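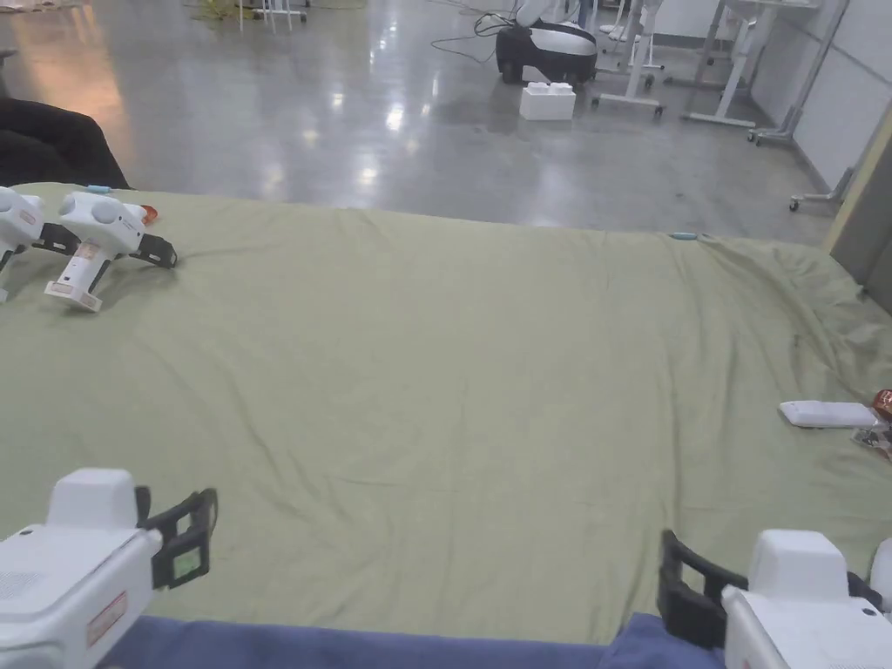 大单子一个人怎么铺平再叠？右边老是鼓起一道

版块：居家整理 > 床品与布艺
浏览 1245

楼主 半斤棉花
发表于 2023年8月7日

换季收床品，卡在大单子上了。浅橄榄绿这条尺寸大，我一个人弄，没人帮我扯另一头。每次铺开，中间还算平，只有几道软褶，右边就不行，布往一块儿挤，靠边的地方鼓起一道棱。抹平了这边，褶子又跑到别处去。

就这么叠的话，叠出来一头厚一头薄，放进柜子会歪。我柜子的隔板宽70厘米，叠好以后最好能横着放进去，不要超出来。

想问两件事：
一、一个人铺大单子，有没有不用来回跑的顺序。
二、叠之前到底要不要熨。我不太想熨，家里的熨衣板只有142厘米长，这么大的布得挪好多次。

材质是纯棉，洗过很多次了，不算硬。牌子是Ploseck，没有松紧带，就是普通平单。

2楼 晾衣绳下

鼓起来的那一道多半是你从左往右推出来的。手掌贴着布往一个方向抹，多余的布没有地方去，最后都堆在右边。

我的顺序是先找中线。单子对折一次，在两头的中点各夹一个晾衣夹，打开，把中线摆正，然后从中线往两边抹，左一下右一下。抹到边上还有余量，就捏着布边往外拉一下，不要再往里推。

3楼 Jasmina_K

同意先摆中线。另外铺之前先抖一下，抓住短边的两个角往上扬，让布自己落下来，落下来的时候里面有空气，褶子会少很多。在地上铺也能这么做，蹲着就行。

还有一点，单子上的东西先拿开再抹。右边那个白色扁扁的、像遥控器的东西就压在布上，你一拉它下面就会起褶。

4楼 半斤棉花（楼主）

回3楼：有道理，我没往这方面想。布上压着东西确实拉不动。

回2楼：夹子夹在中点，打开的时候不会把布带歪吗？

5楼 晾衣绳下

用轻的塑料夹，夹一点点边就够。不放心可以用水消笔点个小点，或者在缝边上缝一针线头做记号，缝一次以后都能用。

6楼 老柜子

我不赞成先找中线，太麻烦了。平单本来就有四条直边，你找一条长边，跟地板缝或者床沿对齐，对齐了不要再动，其余的布往对面拉。只有一个方向要管，比从中间往两边抹快。

右边堆起来，我看是上面那条边和右边那条边没有成直角，布是斜着放的。斜着放，你怎么抹都会有一道棱，只是换个地方出来。

7楼 晾衣绳下

回6楼：长边对齐的前提是边是直的。洗过很多次的纯棉，边会缩，尤其是缝了宽边的那一头，缝线缩得比布多，边本身就是波浪形。你拿波浪形的边去对地板缝，对面肯定不平。中线没有缝线，变形小一点。

8楼 老柜子

边缩得那么厉害的话，对折找出来的中点也不准。两种办法都有误差，我选省事的。

9楼 Stotora

两位说的其实可以先检查一下再决定。把单子对角折成三角形，看两个角能不能对上。能对上，布没怎么变形，用6楼的办法。对不上，差几厘米，那就用中线。

我家有一条就是斜的，对角一折差出一个手掌，后来才知道裁的时候就没顺着布纹。那条我不折腾了，卷起来放。

10楼 半斤棉花（楼主）

刚去折了一下对角，差两指宽。算多还是算少？

11楼 Stotora

两指不算多，洗过的纯棉基本都这样。趁半干的时候拉一拉能回来一点，全干了再拉没什么用。

12楼 德斯皮娜

说一下熨的问题。我在民宿做过两年布草，那边是烫平机，家里没有这个条件。家里收纳我不熨，要铺之前再说。理由很简单，叠好压几个月，折痕还是会出来，收之前熨等于白熨。

省力的办法在晾的时候。脱水转速不要开太高，我自己的机器最高能到3000（不是家用的，家用的没有这么高），床单我只用低档。脱完马上拿出来，抖开，对折搭在绳子上，把两边的缝边用手捋直。晾干以后褶子就很浅了。

13楼 小番茄酱

不熨我接受不了，叠完摸着疙疙瘩瘩的。我是叠到四层以后熨，只熨外面两面，里面不管。熨衣板142厘米足够了，叠成长条摊上去，不用挪几次。

14楼 德斯皮娜

回13楼：四层一起熨，里面那两层的褶会被压死，下次更难弄平。除非里面本来就平。

15楼 小番茄酱

我这么弄了好几年，没觉得有多难弄平。可能布不一样，我用的是混纺。

16楼 德斯皮娜

混纺可以，纯棉不建议。楼主的是纯棉。

17楼 Lindiwe

铺单子的地方也有关系。底下要是还有一层布，两层布之间会打滑，或者反过来互相咬住，手感完全不一样。最前面那条深蓝色的布是什么？如果有一部分在绿单子下面，建议先抽掉。

18楼 半斤棉花（楼主）

深蓝的和这条不是一套，我会分开弄。下次铺的时候我把它拿远一点试试。

19楼 老柜子

说一下怎么叠进70厘米的隔板。

1. 铺平以后，长边对长边折一次，变成一半宽。
2. 同方向再折一次，变成长条。每折一次把里面的空气往开口那边赶。
3. 量一下长条的宽度，小于70就行，这个宽度就是你横着放的宽度。如果大于70，再折一次。
4. 从短的一头开始往另一头折，每一折的宽度和隔板的深度差不多，留一点余量，不要顶到柜门。
5. 有折口的那一面朝外，拿的时候只抽一条，上面的不会散。

厚薄不匀的地方，第2步的时候就要处理。等折成方块了再往里塞，外面看着齐，里面是一团。

20楼 晾衣绳下

这个叠法我没意见。补充一点，带宽边的那一头放在最里面，宽边厚，露在外面会翘。

21楼 老柜子

我是宽边朝外，好认哪条是哪条。翘一点无所谓。

22楼 Anik

插一句，有没有人用收纳隔板的？我在Vasiliu买过一种插在单子中间的硬纸板，围着它折，大小都一样。缺点是抽走纸板以后又松了，不抽走又占地方。

23楼 老柜子

用旧纸箱裁一块就行，不用专门买。

24楼 半斤棉花（楼主）

晚上又试了一遍，汇报一下。

单子上的东西全拿走，先扬了两次，再按2楼的办法找中线。没有夹子，用的别针。从中线往两边抹，右边那道棱没有了，剩下几条浅的，我觉得可以了。6楼的对长边我也试了，快是快，但宽边那一头确实是波浪形，对不齐。

叠是照19楼叠的，长条折出来正好比隔板窄一点，横着放进去了。没有熨。宽边放里面。

还有一条被套，比这条难，里面是两层，抹上面那层下面那层不动。有人会弄吗？

25楼 晾衣绳下

被套翻到反面，手从开口伸进去抓住最里面的两个角，拎起来抖。两层的角对齐了再放下去，抹的时候从封口那一头往开口抹，气从开口出来。扣子先扣一半，全扣上气出不去。

26楼 Jasmina_K

被套我是挂在门上叠的，两个角搭在门的上沿，下面自己垂直了，再对折取下来。门要擦干净。

27楼 半斤棉花（楼主）

门这个办法我明天试，我家门不高，可能会拖地。

28楼 老柜子

拖地就先横着对折一次再挂。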